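Leave the Cell Alone in the Morning

I look after one small robot cell, and for more than a year I had the habit to calibrate it every morning before anything else. Now I think this habit was wrong, and I want to argue for another way: clean first, tighten second, and calibrate only when a simple test says you must.

My teacher in this work was Junhao Zeng, who set up the cell before me. He calibrated each day at 8, with coffee. I copied him and I did not ask why. The procedure took 43 minutes when all went well. It gave me a nice new file of numbers, and I felt I had done my duty.

In August I sat down and read the old files one after another, 82 of them. The wrist camera offset moved a little every day, up and down, with no direction. This is noise from the measuring. Only two times was there a real jump, and both times I found a mechanical cause in my notebook. First it was a rail clamp that I had not closed fully. The second time it was dirt under the foot of a fixture. So on all other days I replaced one good number with another good number, and sometimes with a slightly worse one.

What I do now is slower to explain than to do. I wipe the surface and the gripper pads. I put a wrench on the bracket screws and on the rail, and I look at the connectors of the motors. Then I send the gripper to touch one known point. If it arrives well, I start the work.

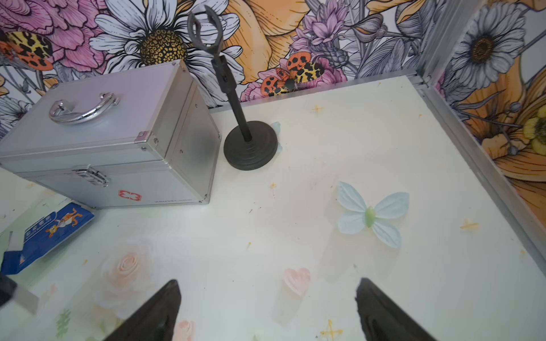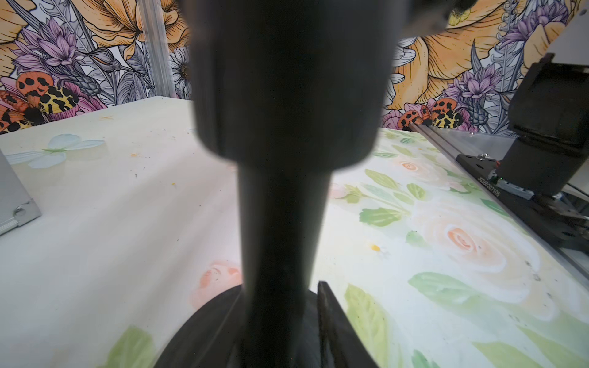

Colleagues have told me that this is careless. The argument is that a calibration costs only time, and a bad position can cost a finger pad or a motor. I respect this argument, but I think it counts the cost badly. A calibration hides things. When a screw becomes loose, the new numbers will absorb the error for one day, maybe two, and the machine looks healthy. You lose the warning. With fixed numbers, the test point fails at once and you go to look for the screw.

There is also the question of the surface. Many people want a plain gray table and plain walls, and they spend money on it. I prefer a cell with patterns. Flowers and butterflies are not elegant engineering, I know, but a camera that must work in real homes should not be raised in an empty room. For the person who does the maintenance it has one disadvantage – crumbs are hard to see between printed leaves. I pass my hand over the table, and the hand finds them better than the eye.

I would still calibrate after a crash, after changing a finger, and after anybody has moved the camera, even if they say they put it back exactly. For these cases the 43 minutes are well used. On an ordinary morning I would rather spend them with a cloth and a wrench.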